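# Painting the Hallway: Your Questions

**Why white again? Don't you get bored of it?**

Never! White walls do something lovely with daylight. In July we get long slanting stripes of sun through the blinds late in the day, and a stronger color would swallow them up. We went with plain matte white from Ghorbani, two coats, and I'd pick it again tomorrow.

**How much did the whole job cost?**

$230, including brushes and a new roller tray. The paint alone was $147, so you can see where the money goes. Elsie Penrose lent us her stepladder, which helped a lot.

**Do I really need to take off the switch plates?**

Please do! Turn off the power at the breaker first, then undo the screws and put them in a cup so they don't roll away. Painting up to the edge of a plate always leaves a ridge, and a dark plate on a white wall shows off every wobble.
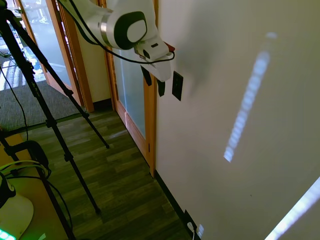

Outlets down by the baseboard get the same treatment. Unplug everything, pull the cords well clear, and tape over the opening while you work.

**Should the baseboards match the wall?**

Only if you like them to. I love a dark baseboard under white paint. It hides scuffs from shoes and vacuum cleaners, and it gives the room a nice crisp line. Use good tape and peel it off slowly while the paint is still a little soft.

**What goes well with a honey-colored door?**

So much! White, cream, soft gray, even a dusty green. Warm wood and frosted glass look great together, so leave the frame unpainted if it's in decent shape. Dean Fairclough rubbed ours down with wax in nearly 60 minutes.

**Can I paint over small specks and pinholes?**

Fill the holes first, sand them smooth, and wipe off the dust. We filled 11 before opening the first can.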